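Why Does Everybody Pick Blue? My Color and Mood Project
Nele Aerts, 10/21/20 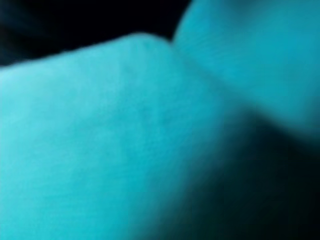
Fig. 1. Cyan and a deeper teal against near-black, very blurred.

So my question started with my bedroom wall. My mom let me choose the paint, I stood in the store forever, and I came home with blue like pretty much everyone I know. I wanted to find out if people really feel calmer looking at blue-green colors or if we just say that because we've heard it so many times!

I made an online survey with color squares (no words on them, just plain color) and sent it to students at my school and at Endo, where my cousin goes. I was hoping for 500 answers and got 793, which meant a lot more spreadsheet than I had planned for. Each person saw 13 colors in a mixed-up order and picked one feeling for each from a list.

Blue and teal got "calm" more than any other color did. Okay, no shock there. But dark teal also got plenty of votes for "sad" and "cold," and the light one hardly got any, so I think how dark a color is matters as much as which color it is. Orange was all over the place. Yellow was "happy" for the younger kids and "annoying" for the seniors (I have no theory for this one).

For part two I asked 80 people to do a page of easy math on blue paper or on white paper. The scores came out almost the same. A few people on blue paper told me they felt more relaxed, but they'd already done my survey, so they could guess what I was after. That was my biggest mistake and I'd use new people next time.

I also couldn't control anybody's screen. My teal looks green on my dad's old laptop, and who knows what it looked like on all those phones. In December I want to redo the survey with printed cards and only the blues, light to dark.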